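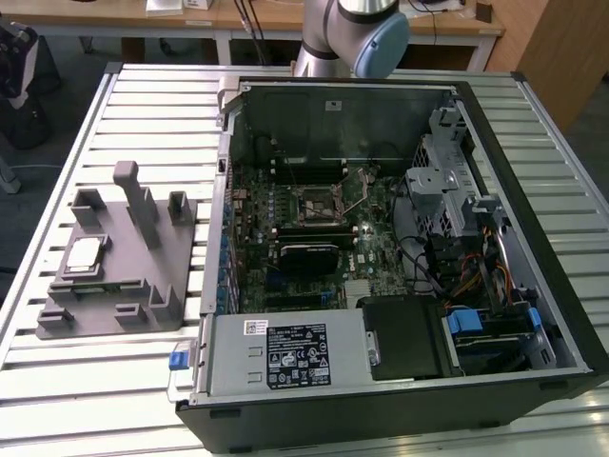

**Old tower, processor is out, should I change it or leave it?**

**slowsolder** wrote:

Good evening to all. I am renewing an old office tower which I bought from the Drerker clearance shop for 19 pounds. It is lying on its side with the panel off, the processor is out and the socket is open. Before I close it again I would like some advice.

The machine worked when I bought it, but it became loud after a few minutes and then it switched itself off. I found that the old thermal paste was like dry chalk. I have cleaned it away. Now I have two possibilities. I can put the same processor back with new paste, or I can buy a faster one for the same socket, which Taka sells used. The computer will be for letters, the internet and my collection of scanned music sheets (there are 803 of them, and I add more every month).

I also want to ask about the cables. There is a thick black bundle which goes across the board to the drive bay. Is it bad for the air?

---

**mossy_kettle** wrote:

Put the same one back. For letters and scans you will not feel the difference, and a small SSD would help you much more. Spend the money there.

Please look at the pins in the socket under a good lamp before anything goes in. If one is bent, you will see that the light reflects differently on it.

---

**panelgap** wrote:

I don't agree. A used processor costs very little now and the board is already open on the table. If he closes it and then wants more speed in April, he must do the cleaning and the paste a second time. Do it once.

What I do agree with is the lamp.

---

**mossy_kettle** wrote:

> Do it once.

Only if the board accepts the faster one. These office boards often know just a short list of processors, and an old BIOS may refuse to start. Then he has paid for a nice metal square.

---

**slowsolder** wrote:

Thank you both. I did not think about the BIOS. I can't check the version at this moment, for the obvious reason that there is no processor in it. Is it written somewhere on the board?

---

**teaspoon_of_flux** wrote:

Sometimes there is a small sticker on the BIOS chip, but it only tells which version it had when it left the factory. So put the old processor in, start it, write down the version, and then decide. It costs you one small drop of paste.

About the bundle: tie it to the side of the drive bay with a soft strap. I would not use the hard plastic ties, because one day you want to move a cable and you cut the wrong thing. The orange and yellow wires next to it can stay where they are if they do not pull on anything.

---

**panelgap** wrote:

I am sorry, but cable tidying in an office case is mostly for the eyes. I measured it on two of mine and the temperature was the same before and after. Dust in the cooler is the real enemy.

---

**teaspoon_of_flux** wrote:

In your cases perhaps. I had one where a loose cable touched the fan and it made a noise like a bicycle with a playing card. For me this is enough reason.

---

**Montes_attic** wrote:

Nobody has mentioned the lever. Please do not leave the socket open overnight. If you lost the plastic cap, put the processor back in and close the lever, even without paste, just do not switch it on. A screw or a crumb that falls in there is the end of the board. I lost one in this way in my first year of repairing.

And hold the processor only by the edges. The metal side goes up, and the small triangle in the corner must match the mark on the socket. It should sit down by its own weight. If you feel that you must push, stop and lift it out.

---

**mossy_kettle** wrote:

Good point about the lever. I will only add that on some sockets it needs a quite frightening amount of force to close. This is normal there. Pushing on the processor itself is never normal.

---

**slowsolder** wrote:

The processor is in and the lever is closed. The triangle matched and I did not need to push. I looked at the pins with a lamp and a magnifying glass and I see nothing strange.

I will use the Tririmance paste which I already have. The tube says that it is good for 2000 hours, and I don't know if this means in the tube or on the processor. Does anyone understand it?

---

**panelgap** wrote:

I have used that one for years and I don't understand it either. Squeeze out the first bit on paper. If it is smooth and not watery, use it.

And write the BIOS version here when you have it, I still think you should buy the faster one.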